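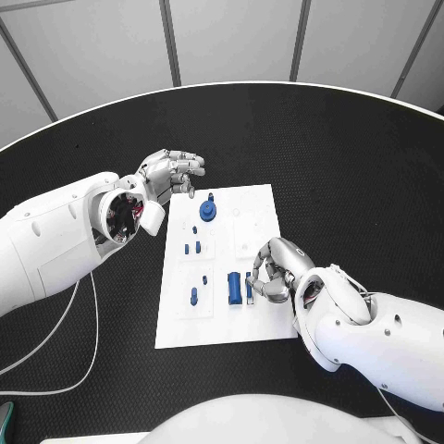
The white board on the round table, with the blue rod in its slot.

I have been meaning to write up the peg board since July, when I finished the second version. A few people asked how it was made and whether they could have the files, so I'm putting it all in one place.

The board is a task board, meaning a flat panel with places for small parts to go. I started with a cheaper idea, a block of scrap with holes drilled in it, and it was useless within a week. The holes got sloppy and the block slid all over the table. Ifeanyi Ezeani suggested separate plates mounted on one big panel, so that when a plate wears out you only replace that plate. I should have done that from the beginning.

The plates are square or close to it and sit a little higher than the panel. I drew the outlines on in thin black line, some round, some rectangular, so anyone setting up knows where a part belongs without asking me. The first time I laid it out I put the outlines too close together and had to redo the whole sheet.

The parts are blue. I had most of a spool of Geltell left over and it shows up well against white. The black table helps too. I used to work on a light gray desk at Tenthorpe and lost pegs on it all the time, mostly to the floor.

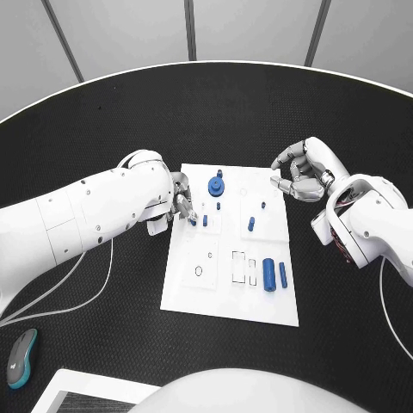
The pulley took the longest. It has teeth around the outside and a shaft standing up from the middle, and my first three prints had shafts that snapped when you pulled on them. I turned up the infill and slowed the print down, and the fourth one has held up so far. The small pegs were easy. I print them in batches and keep the spares in a jar.

Fit is the part I'd do differently. A peg that drops in with no effort doesn't teach you much, and one that needs to be forced will chew up the hole. I ended up sanding every peg by hand, which is boring, but I did it in the evenings with the radio on. Adaeze Igwe did a batch for me and hers came out more even than mine.

The total for materials was 91 dollars, counting the spool I already had. You could do it for less if you skip the big panel and screw the plates straight to a shelf board.

I'll put the files up when I've fixed the lower left plate, where one of the outlines is a bit off center. If you want them before then, leave a comment with your email.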